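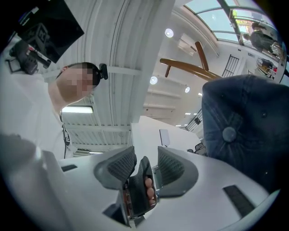
About us

Clekau records people doing everyday jobs by hand so that robots can be taught to do the same jobs. We work with hand-held grippers, with remote-controlled arms, and sometimes with both on the same task. Our customers are robot makers, university groups and a few firms that run their own machines and want them to learn something new.

We started in a single rented room with one pair of grippers and a kitchen table. The first order was for folding tea towels. We underestimated how long it would take by several weeks, and a fair part of how we plan work now comes from that order. We now have 12 operators, a small workshop and a data room.

What we do

A customer comes to us with a task. It might be hanging up a coat, clearing a desk or putting a cap on a hook. We write the task down as a short set of steps, try it ourselves, and agree with the customer what counts as a good attempt and what counts as a bad one. Then our operators carry it out again and again, changing the starting position, the objects and the height of the surface as they go.

Most of this is done with grippers held in the hands. The operator opens and closes them as a robot would open and close its own, and has to do the whole job without using fingers on the object. It is slower than using bare hands. New operators usually find soft things the hardest, particularly anything made of cloth that has to keep its shape. 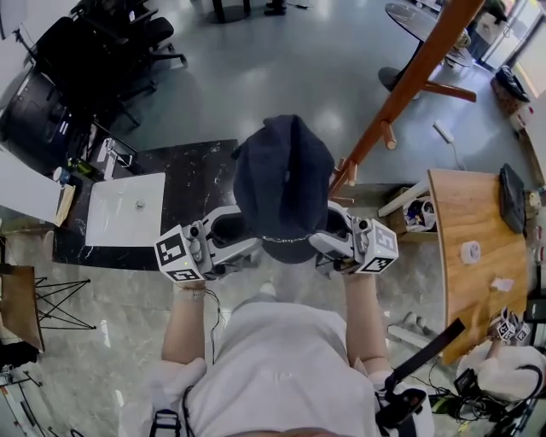 Holding a cap between two hand-held grippers.

Some tasks are better done by remote control. If the customer's robot has an unusual reach, or if the job depends on how heavy the arm is, we put an operator at a set of controls and have them drive the arm directly. Our remote station is called Sernen, after the street where we built it. It has been taken apart and put back together more often than we would like, but it is reliable now and can be moved to a customer's site in one van.

How a session runs

A working session lasts 90 minutes, followed by a proper break. Arms and wrists get tired, and tired operators start taking short cuts that a robot will then copy. The first few minutes go on checking the equipment and doing practice attempts, which are thrown away. After that the operator works through a list. A second person keeps the log and resets the objects when that is needed.

Failed attempts are marked and kept apart. Some customers ask for them, as a dropped object followed by a good recovery can be useful to learn from. Others want only clean attempts, and we supply those on their own.

Faces are blurred before any recording leaves the building. Operators can ask for a session to be removed and do not have to say why.

Projects

Our longest project so far is Nototard, a collection of household handling tasks that we began for one customer and later widened with their agreement. It holds 3,944 accepted attempts, of which 2,444 were made with hand-held grippers and the rest by remote control. We add to it when there are gaps between orders. The most recent additions cover hats, bags and scarves.

We also work with Bustamante, a workshop that makes and repairs gripper parts for us. They turned our early finger pads, which wore out quickly, into something that lasts through a full order. Spare pads can be bought through us.

Working here

Operators are employed by us and paid by the hour, breaks included. No technical background is needed. We look for steady hands and patience, and for people who will say when a set of instructions makes no sense. Training takes two weeks and starts with large, stiff objects before moving on to cloth and small parts. We usually take on new people in August.

Visits

Customers are welcome to come and watch their task being recorded, and we encourage it for the first day of any order. Small changes are easy to make at that stage and expensive later. We can also lend you a pair of grippers for an hour so that you can try the job yourself. Please tell us beforehand how many of you are coming, and bring the objects you want used if they are hard to find in shops.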